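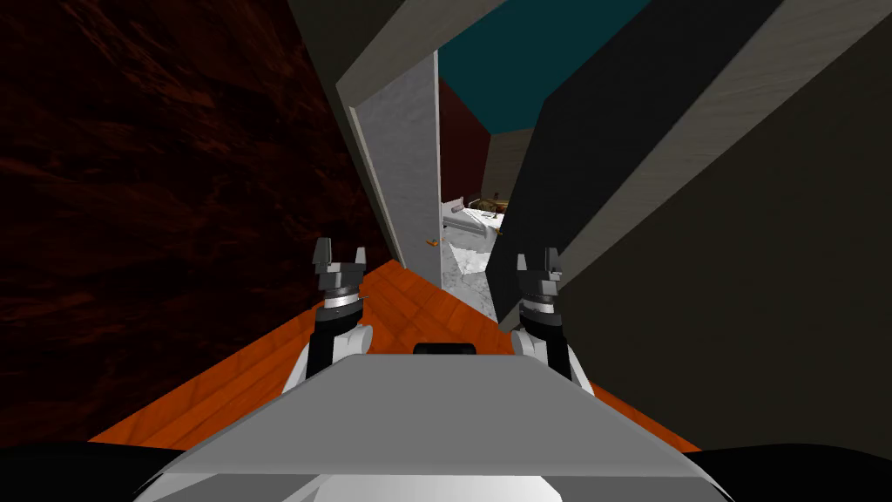
Soudabeh Mousavi wrote under the last post that driving a robot in simulation sounded like the easy half of the job, and wanted to know why we were still at it in December when the real one is sitting charged in the next building. It's a fair question and I said I'd answer it properly, so most of this post is that.

The task is called "go to the bedroom" in our list. The operator starts the robot in the corridor, takes it through the doorway and stops it beside the bed. Later versions add picking something up once you're in there. The first version has no picking up at all, and it is still the one I have spent most time on since February.

We drive with two hand controllers. The left stick moves the base forward and back and the right stick turns it. The grips close the fingers and the position of your own hands sets the position of the arms. You see what the robot sees from its head and nothing else. There is no overhead map. Forough Amini took the map out early on, after she noticed that people with the map looked at the map. Their demonstrations were smooth and quick, but they were steering by something the robot would never have, and the policy trained on them drove into door edges.

Without the map everybody slows down. You learn to use the robot's own body as a gauge. With the arms held upright, the gap between the grippers gives you a sight line, and if you keep the doorway in that gap the base mostly goes where you want it. New operators tend to let their arms drop after a while because holding them up is tiring, and then the grippers drift outwards and catch on the walls. We now have a button that locks the arms in place while driving. I resisted it for a few weeks on the grounds that it made the data less natural. Forough was for it, and having used it for a full afternoon I would not go back.

Turning is the harder thing to teach. On a controller it's tempting to turn while moving, the way you would in a game. In a corridor this narrow you want to stop, turn and then go. Banafsheh Ghasemi trains most of our new people, and her instruction is to say the three words out loud for the first hour. I found it irritating when she had me do it. I also clipped fewer door frames that day.

As for the numbers, since Soudabeh asked for those too. We have 3,840 recorded runs of the driving tasks in all. Of those, 975 are of this one, spread over different rooms, floors and wall textures. A new operator does 100 practice runs before anything they record is kept. A good run takes about 2 minutes, and long ones aren't thrown away if the driver recovered from a mistake sensibly. Recoveries are worth having. A policy that has only seen clean runs has no idea what to do when it finds itself with one wheel against a skirting board.

The textures look odd when you first put the headset on. Walls come up as rock or marble, ceilings come up in colours no landlord would pick, and the floor changes at the threshold. They are shuffled on purpose, so that the robot learns where the opening is without relying on the paint. Afshin Pakzad wrote the code that does the shuffling, and he has promised me that the combination with green floor and green walls is gone. I had it twice last week.

So, why not use the real one? We do. The Dretthorpe building has a corridor and one bedroom set up, and we record there when we can get the room. But a real run that ends in the door frame means checking the arm, checking the frame and starting up again, and you've lost a quarter of an hour. In simulation you press reset. The other reason is that the real building has one doorway, in one place, and a robot shown only that doorway learns that doorway.

The parts I don't trust in simulation are contact and grip. The simulated base slides along a wall in a way the real one doesn't, and operators pick up on that and start leaning on it, literally, to straighten up. I have started marking those runs and leaving them out. I haven't yet worked out how to detect them automatically, and watching them back one at a time is slow.

Sandra Hulme has asked for the controller settings we use. I'll put them in the next post, along with the dead zone values for the sticks, which took longer to get right than they should have.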